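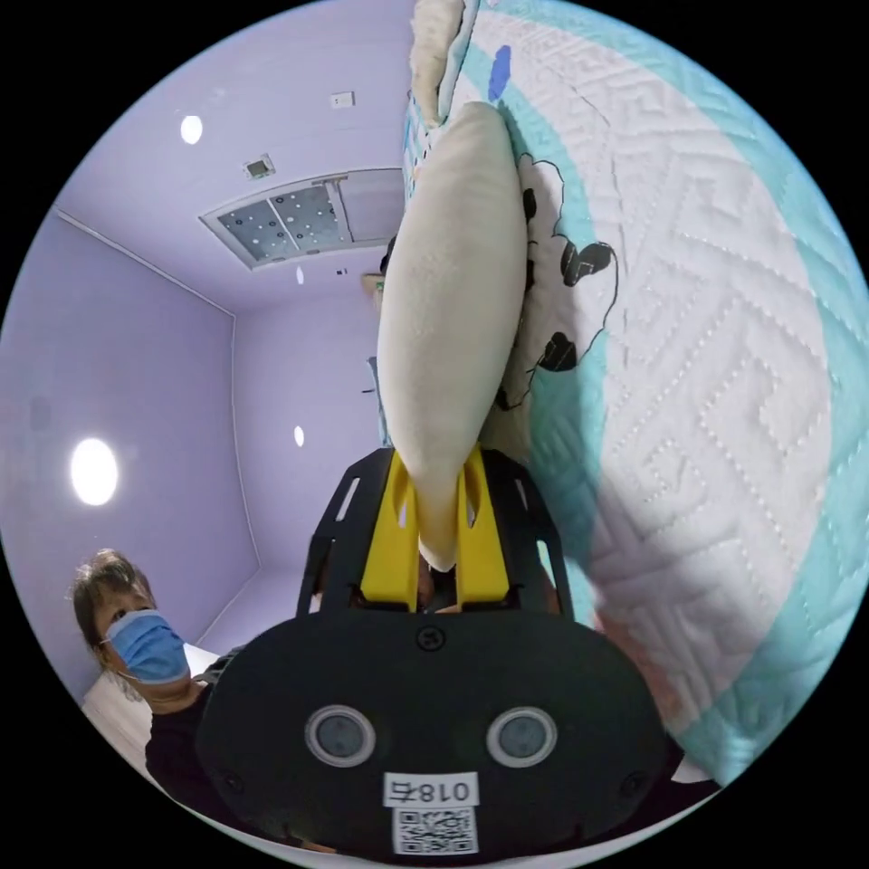
People who share their sleeping rooms with relatives, with sewing, with homework and with the occasional visiting aunt tend to talk about those rooms in terms of cloth long before they mention walls or furniture, and it took us a good while to learn to listen for this. When we first sat down with families in Grudstead we asked about floor space and windows, and they very kindly told us about bedding. A quilted white bedspread with a teal border, as in Figure 3, would be called a "day cover" by most of the older people we spoke with, and a long plush cushion would come under the friendly heading of "things that go on last." Kerstin Lenz, who carried out most of the 60 interviews, began keeping a list of such headings, and that list grew into the present section.

The habit of dressing the bed for the day is described fondly by Fodor and Gál in their earlier work on lodging houses, where a covered bed meant that the room was open to company. We found much the same feeling in Grudstead, though the rules have loosened a good deal. Younger couples told us they cover the bed when someone is expected and otherwise let it be.

Figure 3. Bedroom in daytime use, Grudstead.

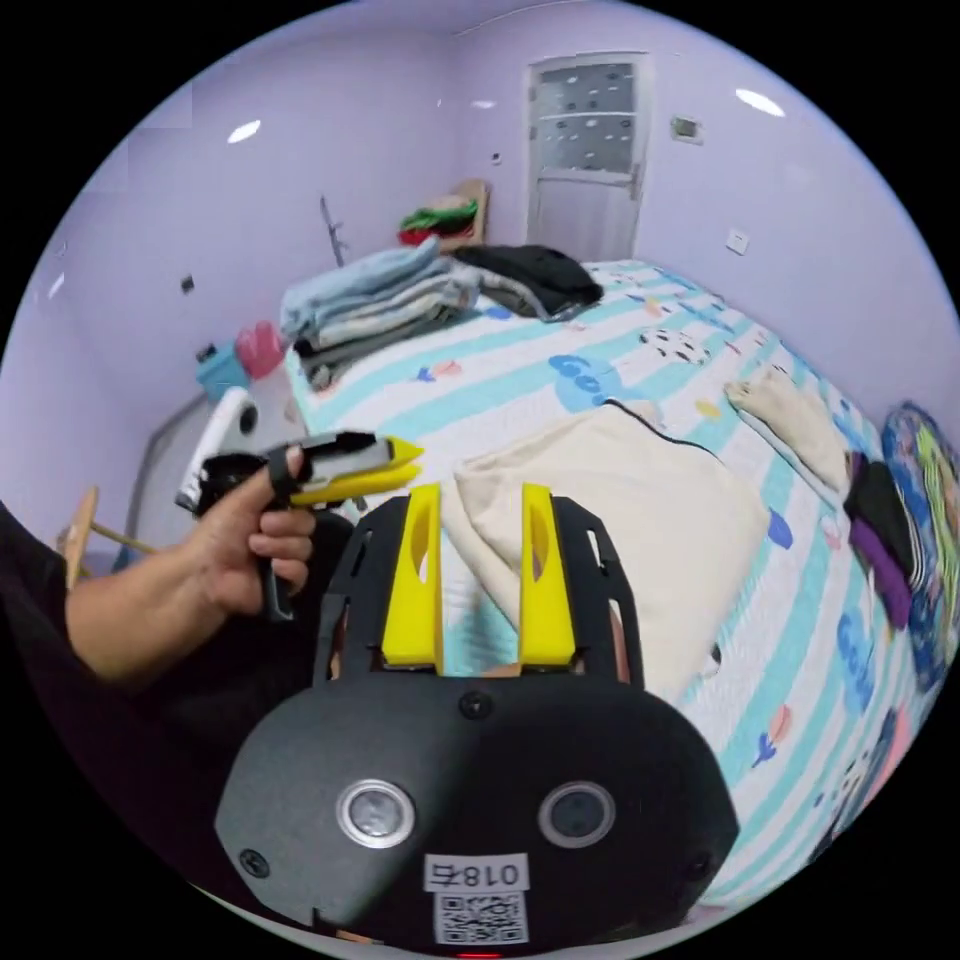
216
Wall color came up far less often than we had hoped, and usually only when a room had lately changed hands between brothers and sisters. One grandmother did remember, with great pleasure, every shade her daughter had picked since moving home, and we are grateful to her for a very long afternoon and a great deal of plum cake.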